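Home | Projects | Meetings | Archive | Contact
Last updated 27th February

Lidia task board study – minutes

1. Last minutes
Agreed, with one fix: the trial total should read 1818, not 1881.

2. Learning from fewer demos
The big news! The policy trained on 543 demos now matches the one trained on the full set of 1818 for buttons and sliders. Everyone was delighted, and we went through the plots twice to be sure. The trick seems to be the Gromum sampling step, which drops near-copies before training – we had hoped for a small gain at best. The dial still lags, mostly when the board is turned at an odd angle.

3. Wrist view against head view
Clarton ran both views on the same nine board poses. Wrist view alone wins on buttons, head view alone wins on the dial, and the two together beat either one. A lovely clear result, and it goes in the June paper. Tkachenko would like the error bars redone per pose before then. Agreed.

4. Board layout
Sliders, buttons, toggle switches and dial all stay as they are until the paper is in. Start angles will be drawn at random from now on.
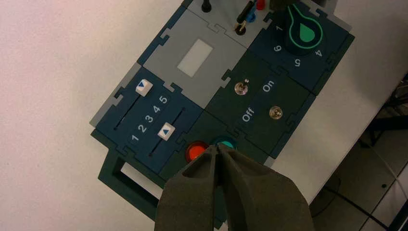
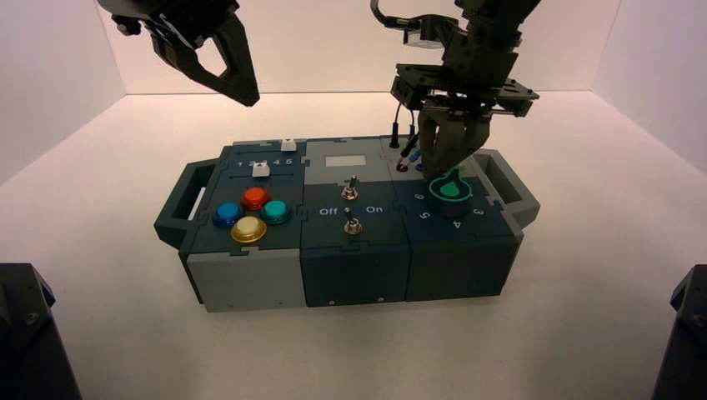

Tkachenko asked whether the smaller set would hold up on a board the policy had never met, and said the claim should stay limited to this one until we have tried. Clarton to set up 2 new layouts and bring first numbers to the next meeting.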